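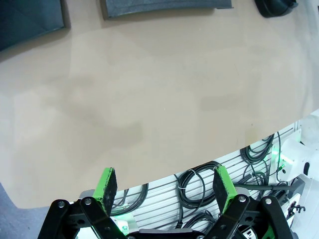

Quick shine sponges on black leather - any good or just silicone?

Shoes and Boots > Care and Repair
Views: 897

crescencio_cuevas
11 January 2020
I've read a lot of claims lately that you can bin the tin, the brush and the cloth and do a pair of black work shoes with one of those little sponge things in under a minute. Josimden are selling one now and the packet says it "feeds" the leather. Feeds it what? There's no list of ingredients on mine and the website only says "conditioning agents".

I've been using it on a pair of plain black lace-ups, size 8, bought in April, nothing special. They come up very bright. So does a wet bin bag. What I'd like to know is whether anyone has kept going with a sponge for a year or more and what the creases looked like at the end of it. Please don't answer if you've only used it twice.

tenpenny_nail
Short answer, no. It's silicone oil with a bit of dye. Looks lovely for the morning and by the time you've walked home from the station the toes are grey with dust because it's all stuck to them. Cream and a horsehair brush. Been said on here many times.

NataliaM
It has been said many times and I've yet to see anyone back it up. I've used a sponge on the same black shoes for work for two winters. No cracking. They do pick up dust, I'll give you that, but a dry cloth has it off. My other pair gets cream and has gone along the crease on the left foot. I'm not saying the cream did it, I'm saying I wouldn't take anyone's word for it.

tenpenny_nail
Two pairs of different shoes isn't a test, Natalia.

NataliaM
No, and neither is "been said on here". Have you got a test?

oldwelt
The only fair way is one pair, left shoe one method, right shoe the other, same wear, same weather. I did this with the Orozco cream against ordinary wax. Kept it up for 6 months and then got fed up with having odd shoes. Couldn't tell you which was which by the end apart from the smell.

crescencio_cuevas
That's more use than anything else I've read. Did you strip them first? I'm wondering if I ought to get the old polish off both before starting, otherwise the sponge is only sitting on top of whatever's there.

oldwelt
I did, with a damp cloth and a bit of saddle soap, then left them a day. Some people swear by proper stripper. I'd be wary. I had a go with Tenari remover years ago and it took the colour off the toe cap as well as the polish, and I spent more time putting that back than I ever have on polishing.

mudlark_liz
Am I the only one who thinks a table matters more than what's in the tin? I used to do ours on my knee in front of the telly and the heels never got done properly. Clear a decent bit of table, have the shoe you're not working on up out of the way, and hold the other one up so the light runs along the toe. You can see every streak. I get a far better finish and I haven't changed polish in years.

tenpenny_nail
On the kitchen table? With black polish? My wife would have something to say.

mudlark_liz
Newspaper exists.
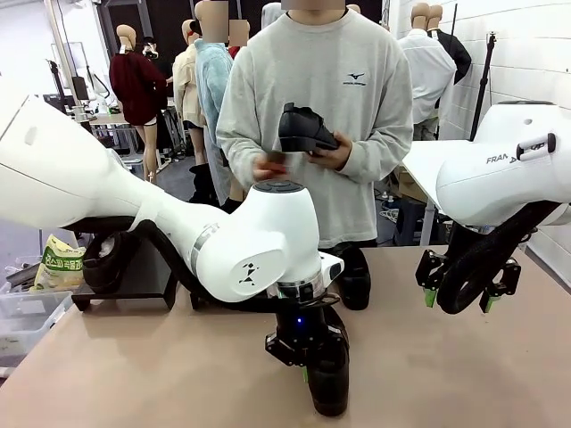
Black leather shoe, toe up, over the table.

purport_pete
Light tables are good for this. You spot the polish before your sleeve does. I'd still want a sheet down though. I bought a Purport mat for it and wouldn't again, it's just a thin bit of rubber and it slides about. An old tea towel does the same job.

crescencio_cuevas
Liz, fair point about the light, but I'm not convinced it answers the question. A good view of the toe tells you how shiny it is. I know the sponge makes it shiny. I want to know what's happening to the leather underneath.

mudlark_liz
Then you'll need to cut one open, won't you. Everyone on here judges by looking at the outside, including the cream lot.

NataliaM
Agreed with Liz. And while we're at it, "nourishing" is on half the creams as well. It's a word on a label. Leather is dead, it doesn't eat. It can dry out, and oil or wax can slow that down, and I don't see why the oil in a sponge would be any worse at it.

tenpenny_nail
Because silicone seals the surface and nothing you put on afterwards gets in. Ask any cobbler.

NataliaM
I did ask mine. He said he'd never noticed a difference and then tried to sell me a tin.

oldwelt
There's something in what tenpenny says, to be fair. If you sponge for months and then want to go back to wax, the wax goes on patchy. I've had that happen. Whether it's doing harm is another matter. It washed off with soap and a bit of rubbing.

purport_pete
On cheap shoes the leather's got a plastic coating on it anyway. Put what you like on those, none of it is going in. Crescencio, put a drop of water on the side of yours, somewhere it won't show. If it sits there in a bead on clean leather then the whole argument is a waste of your time.

crescencio_cuevas
Done. Cleaned a patch near the heel, let it dry, put a drop on it. Sat there like rain on a bonnet. Wiped it off after ten minutes and no dark mark at all.

purport_pete
Coated, then. Sponge away.

tenpenny_nail
Or he hadn't got all the silicone off.

crescencio_cuevas
I did wonder about that, so I tried the tongue as well, where the sponge has never been. Same thing. I'm going to do oldwelt's test regardless, sponge on the left and wax on the right, and write down when each one gets done. If the toes on the left go grey by dinner time I'll say so.

NataliaM
Don't tell us which is which when you put the results up. I'd like to see tenpenny guess.

tenpenny_nail
Happy to. And when I get it right?

NataliaM
Then I'll buy a brush.

mudlark_liz
Do the edges of the soles too, both sides the same. People skip them and then blame the polish because the whole shoe looks tired.

crescencio_cuevas
Will do. The wax I've got is a half-used tin that's cracked right across, so I need to get another before I start. Is there any difference between the makes, or is that a separate row?

oldwelt
Separate row. Start a new thread for that one, the last one ran to 116 replies and had to be locked.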